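Notebook, equipment planning — Saturday, started 9.40

Purpose of today is to finish the list for the second half-year before the form closes. I write it here first, in full, so that everybody can object before it goes to the Arden office. The old list from February is still in the folder, please do not use it any more, the prices in it are without tax.

What we have now: hand-held grippers with marker cubes, used in pairs, one pair per person. The sessions are growing longer and we want a second person to be able to record at the same time in the other half of the room. For this the present set is too small. We also lose time when one finger pad is worn and must be changed in the middle of a task.
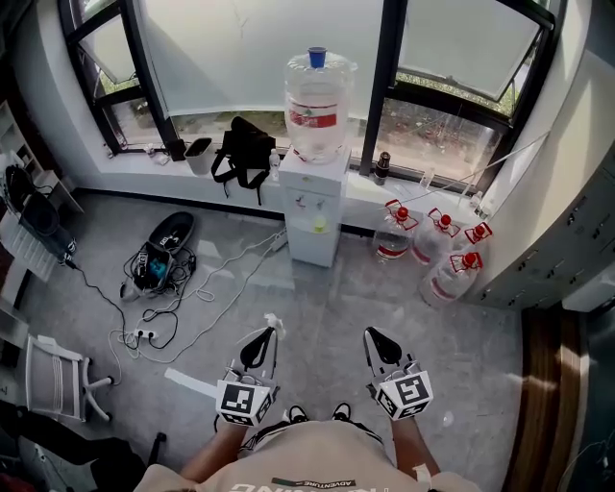

1. GRIPPERS AND SPARE PARTS

Quotation from Fitzsimmons is for 4 complete hand-held units, so two more pairs. Delivery they say seven weeks, I would plan for 11. The units come without cubes. We can print the cubes ourselves but the marker faces must be flat and matt, and our last home-made ones had a shine on one side that disturbed the tracking near the windows. I asked for a price for finished cubes and they want 144 for the full set. It is more than I like but I would take it. One afternoon of regluing costs us more than this.

Fingers: the curved black ones should be ordered as spare part, not as full head. In the catalogue the full head comes first and the spare is on the next page, so it is easy to click the wrong one. It happened to me in the spring.

Soft objects. Tissue and paper strips cost nothing, so they stay under office supplies. If we want cloths of equal size and weight for the comparison runs, this should be a separate line, otherwise the office cancels it as "cleaning".

2. POWER AND CABLES

Old plan was one more floor power strip. I have changed my mind. There are already strips and long cables on the floor and a person who carries a gripper in each hand looks at the grippers, and the feet must find their own way. I propose wall trunking along the window side, plus two short strips mounted at sill height. Clilter has the trunking in white, sold by the metre. Still to do: measure the wall, with the corner included. Last time we measured without the corner and had to buy twice.

Charging: I would like one fixed charging place with labels. A simple shelf is enough, no need for the cabinet from the Dradusside catalogue. The cabinet is nice but it is nearly half of the remaining budget and it locks with its own key, and we know how it goes with keys.

3. LIGHT

11.15. Checked the room again for the light question. With clear sky the window side is very bright and the ceiling light does almost nothing for the picture. Two options:

— Film on the upper glass, permanent. Cheap, but then the room is dull in winter.
— A second roller blind. Costs more, can be lifted. My preference.

Exposure in the gripper cameras can be locked, this costs nothing and should be tried first. I will not put the blind in the form before somebody has tried it for one full morning, with sun and without.
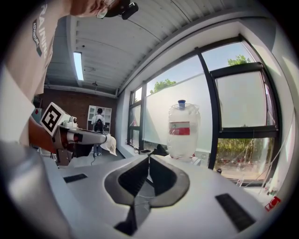
Holding a cloth with the gripper, window side of the room.

4. WHAT I LEAVE OUT THIS TIME

The arm. I know several of us hope for it. The quotation is valid until the end of the quarter but it does not include the mounting table, the training or the safety fence, and when I add these we are over the limit even without any grippers. Better to ask for it alone in the next round, with proper numbers. I have started a page for this at the back of the book, please add to it.

Also out: the bigger storage disk. We can live with the present one if old test recordings are removed. Please mark yours "keep" or "delete", unmarked ones I will ask about.

Open points before sending:

Ask Fitzsimmons if the cubes fit the older gripper bodies too, the screw distance is not in the data sheet.
Ask Arden whether the trunking counts as equipment or as building work. If building work, it is not our money and we only need to write the request.
Delivery address. The Dradusside driver goes to the main gate and does not phone.

12.30, stopped here. Sum not yet checked, the tax line is still in pencil.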